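Stornport Pumping Station

Stornport Pumping Station is a drainage and water-lifting station on the east bank of the Breloleck, a short tidal river that forms the edge of the town of Stollton. It keeps the low fields and the harbor streets behind the river wall from flooding, and it also feeds the upper basin of the Joseph Canal during dry spells.

Background

The land between Stollton and the river was salt marsh until it was diked and turned over to hay. As the peat dried out it shrank, and the fields sank below the level of the river at high tide. Rainwater could then leave only through wooden sluice gates at low tide. In wet winters the gates could not keep up, and the lower streets flooded for weeks at a time.

A steam station with a single scoop wheel was built beside the main drain. It was replaced by diesel pumps and later by electric ones. The brick chimney was taken down when the boilers were sold, but the engine hall is still in use as a store.

Pumps and controls

The present station has 3 electric pumps. Two are used for drainage and take turns as the lead pump, so that wear is shared between them. The third lifts water to the canal basin through a buried pipe. Floats in the intake bay start the drainage pumps when the water rises and stop them when it falls back.

In a three-phase supply the voltage of each phase should stay close to the others. A large difference can overheat a motor, and for this reason panels for pumps of this kind often carry a meter as well as lamps.
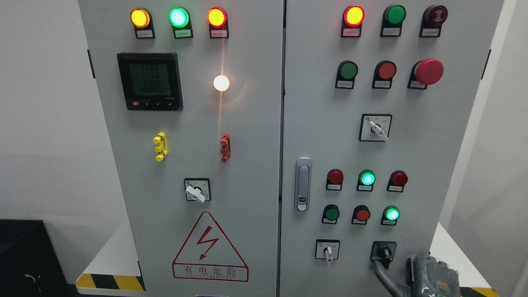

Control cabinet doors with indicator lamps and a digital power meter.

Each pump can also be run by hand. Operators do this mainly in November, when fallen leaves and reeds collect on the intake screens and the water in the bay drops faster than in the drain behind it. The screens are raked by a machine on rails - before that, the work was done with long forks from a plank walkway. 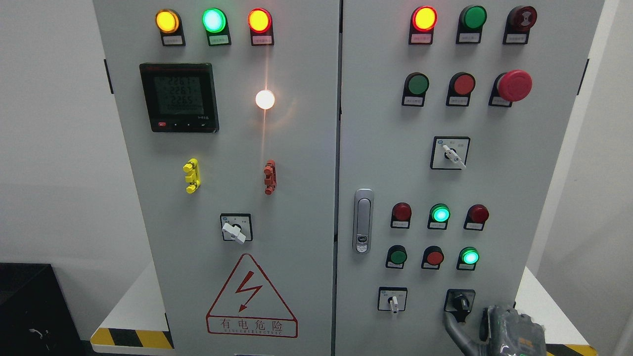 Three-lamp row above a meter on the left cabinet door.

Flood of 2021

On September 24, 2021, heavy rain met a spring tide and the main drain rose to the top of its banks. Both drainage pumps ran for 14 hours. Water entered 2 houses on the harbor road, but the river wall held. A report by the engineer Keerthana Achari recommended a wider intake bay and a higher bank along the south field.

Wildlife

The drain is home to eels, and a bypass channel lets them reach the river without passing through the pumps. The naturalist Karthik Roy has recorded reed warblers and water rails in the reed bed north of the station.

See also

Joseph Canal
Stollton river wall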